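A robot arm on a kitchen table: talking with Sandrine Maillard

Interview by Pascal Boyer, 17/09/2024

Sandrine Maillard opened the door of the Himthorpe workshop with her elbow, as both hands were full of cable ties. She has been a member for two years and rents the bench near the window, where her arm now lives. She calls it Marty. The control board she designed herself, and this one has a more serious name, Pralix.

"I started in March with a drawing and a bag of motors," she said. "The drawing was very good. The motors were not."

Her day job is in bookkeeping, for a firm in Flevness, and she had never built a machine before this one. I asked why an arm, which many people consider a difficult first project. She thought about it for some time. "I wanted something that touches things. A robot with wheels goes around and you look at it. An arm must take a cup, and the cup is a real problem."

The budget is written on a sheet taped inside the cupboard door, and she let me copy the total: 856 pounds until now. The largest line is the motors for the shoulder and the elbow, 479 pounds together. "I bought the shoulder motor two times," she admitted. "The first one was too weak, and I knew it was too weak when I ordered it. I hoped."

The printed parts have also been through several versions. She keeps the old ones in a drawer under the bench and showed me a wrist bracket with a crack along one side. The layers were printed in the wrong direction, she explained, so the part opened like a book when the load came. The new bracket is printed lying down, with thicker walls, and has given no trouble since the summer.

What she works on at present is grasping. She drives the gripper by hand with a small controller, picks up an object, puts it in another place, and the computer records the positions of the joints. Later the arm should repeat this by itself. Her target is 3,000 recorded grasps before the winter, and she does them in the evenings, usually with the radio on.

Play food

For the objects she chose toy kitchen things. They are light, they have strange shapes, and a dropped one does not make a drama.

"The banana is the worst," she said. "It has the peel open on all sides, so where do you hold it? If I close on the peel, it turns. The orange half is easy from the rim and terrible from the flat side. And the strawberry is so small that I must go down very exactly."

The ketchup bottle she likes to lay across the plate, because then the gripper has to take one thing without pushing the other. She moves everything between sessions, so that the arm will not learn only one arrangement. The colander, the cups and the toaster oven are there for the next stage, when a piece of food should go into something or onto something. 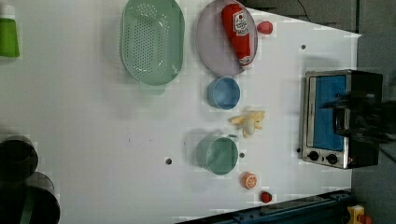 What comes next

She would like the arm to open the oven door, but she does not promise it for this year. The fingers need a softer covering first. She has tried bicycle inner tube, which held well and left black marks, and now she is waiting for a sheet of silicone.

I asked what she would say to a member who wants to begin the same thing. "Buy the correct power supply at the start," she said. "And write down which screw goes where. I lost a whole Sunday for one screw."

Then she asked if I could hold the base while she tightened it - the clamp had moved again - and we finished the conversation like this, me with both hands on Marty and she under the table with a spanner.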